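Chapter 4
Foliage First: Sorting and Preparing Your Artificial Stems

In this chapter
Why leaves come before flowers
Setting up a work surface
Taking bought stems apart
Sorting greens by colour and shape
Reviving squashed petals and creased leaves
A first practice piece

I came to artificial flowers through the back door. I'd spent years with fresh ones, buckets and cold hands and all, and when a customer asked me one February for a hallway arrangement that would last until she moved house, I said yes before I'd thought about it. I bought a big bag of silk roses, stuck them in a jug and stood back. It looked dreadful! Every rose faced the same way, every stem was dead straight, and the leaves (such as they were) stuck out at the sides like ears.

It was Agnes Lindholm, who taught the evening class I signed up for shortly afterwards, who put me right. She had a look at a photo of my jug and asked me where the greenery was. I pointed at the ears. She laughed for rather a long time.

So we're going to begin with leaves, and if you've skipped straight here from the chapter on vases hoping for peonies, I'm sorry, they're in Chapter 6. Leaves do an enormous amount of work in an arrangement. They hide the mechanics, they give you your outline, and they're what persuades the eye that the flowers grew somewhere. A fairly ordinary bloom with good foliage round it will pass in most rooms. A gorgeous bloom with mean little leaves looks like a hat trimming.

4.1 Your work surface

You want something plain, pale and flat. I used to work on my kitchen table, which has a lovely busy grain to it, and I lost bits all the time. An old white tray will do, or a sheet of card, or the lid of a storage box turned over. Pale surfaces are kind to greens in particular - you can tell straight away whether a leaf leans towards blue or towards yellow, and on a dark tabletop they all go the same muddy shade.

Put your lamp to one side. I know it's tempting to have it right overhead, but light from the side gives you a bit of shadow, and shadow tells you which leaves are lying flat and which have some lift in them.

Lay a few pieces out loosely before you decide anything. I like to put different greens next to each other with one flower head close by, leave them while I make a cup of tea, and come back with fresh eyes.
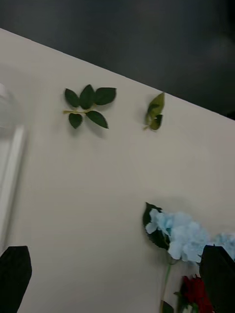
You'll find that some greens quarrel with your flower and some don't. Powder blue, for instance, is a cool colour and sits very comfortably with a deep, dark green. Put a yellowish olive beside it and the whole thing warms up, which can be just what you're after in a north-facing room. I often use both, with the dark green doing most of the job and the olive tucked in here and there like a squeeze of lemon.

4.2 Taking stems apart

Most bought stems come as a sort of kit. The flower head usually pushes on to a peg at the top, and the leaves slide on to the main stem or slot into little sockets along it. Give a gentle twist and a pull and see what happens. If it won't shift, it's been glued, and you'll need snips.

When you cut a leaf sprig off, leave yourself a stub. I can't say this strongly enough. A sprig cut flush against the leaves has nothing to hold it by and nothing to tape, and you'll end up poking it into the foam with a skewer and a bad temper. If you've already done it, don't throw the leaves out. Lay them flat over the foam at the rim of the vase, where they'll cover a gap very nicely.

Some of the cheaper stems have wire inside and some are solid plastic. Wire can be bent wherever you please. Plastic wants warming in your hands first, and even then it may only give a little.

4.3 Sorting

I sort by colour, then by shape, then by size. My friend Ghada Tannous does it exactly the other way round and her work is better than mine, so please don't treat this as law.

Dark greens. Rose foliage, ivy, camellia. These go in first and deepest, near the middle of the arrangement, where real leaves would be in shade.

Light and olive greens. New growth, really. Think of the tips of a shrub in spring. Use these towards the outside and at the top.

Odd ones. Anything curled, folded or a bit crumpled. Don't be too quick to steam these flat! Real plants are full of leaves that haven't opened properly, and a couple of curled ones stop everything looking as though it's been ironed.

4.4 Reviving tired material

Hold the piece in the steam from a kettle for a few seconds, well away from the spout and with your fingers well away from the steam, then ease the petals or leaves apart. Fabric responds beautifully. Plastic leaves can go shiny or limp if you overdo it, so try a spare one first.

Hydrangeas deserve a mention of their own. They travel badly and often come out of the box with one side pressed in. Turn the head upside down and give it a soft shake, then lift the little clusters from underneath with a fingertip. Work from the middle outwards, and stop while it's still slightly uneven.

Practice 4A: A small posy

Allow 30 minutes. You'll need one full flower head, 2 dark leaf sprigs, a smaller piece of lighter green, stem tape and a short glass. Hold the flower head in your left hand (or your right, if you're left-handed) and add the dark sprigs underneath, a little lower on one side than the other. Tuck the lighter green in last, on the higher side. Tape the stems together, stand the posy in the glass and turn it slowly all the way round. Make a note of any side where you can see tape, as we'll be dealing with that in the next section.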